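**Comel Line-Dry Rack, wall-mounted, folding**

Sold by Clodarton. Page revised July 17, 2022.

The Comel is a folding drying rack for laundry rooms, bathrooms and covered porches. It mounts flat to the wall and opens to a fixed horizontal position. No floor space is needed. The arms lock with a spring pin on each side; both pins must be seated before the rack is loaded.

## Specifications

| Item | Value |
|---|---|
| Number of rails | 9 |
| Maximum load, evenly spread | 40 lb |
| Maximum load, front rail only | 12 lb |
| Frame | Powder-coated steel |
| Rails | Anodized aluminum |
| Mounting | 4 screws, supplied |

## Loading

Hang heavy items on the rails closest to the wall. A wet bath towel should lie over two rails with a gap between the layers -- a towel doubled over one rail dries slowly at the fold. Bed linen can be folded lengthwise and laid across alternate rails. Small items may be clipped to the front rail, up to the limit given in the table.

Do not hang coat hangers from the pin housings.
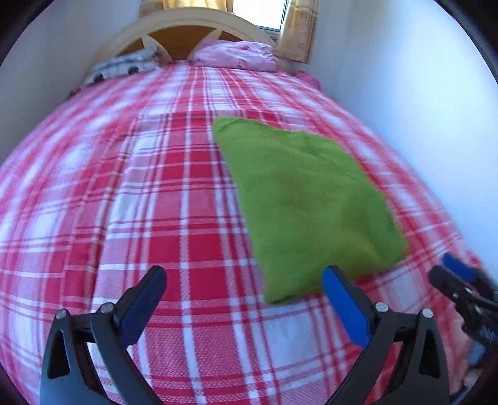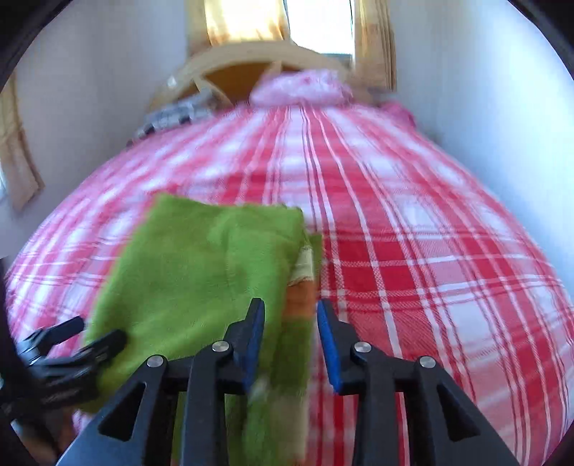 Green towel, folded, on a plaid bed.

## Installation

Fix the wall plate to studs or solid masonry. Hollow-wall anchors are not supplied and are not covered by the warranty. Leave 15 inches of clear wall below the plate for the arms to fold down. Check that the plate is level, tighten the two upper screws, then fit the lower pair.

Keep the rack clear of heaters and open flames. In bathrooms, mount it outside the shower spray area.

## Care

Wipe the rails with a damp cloth. Bleach and scouring powder will damage the coating. The pins take one drop of light machine oil each October, or sooner if they become stiff.

## Parts

Spring pins, rail end caps and screw sets are sold separately under the Nistetti parts label. End caps from the older Catacutan rack do not fit -- the rail diameter is different. When ordering, quote the code stamped on the back of the wall plate.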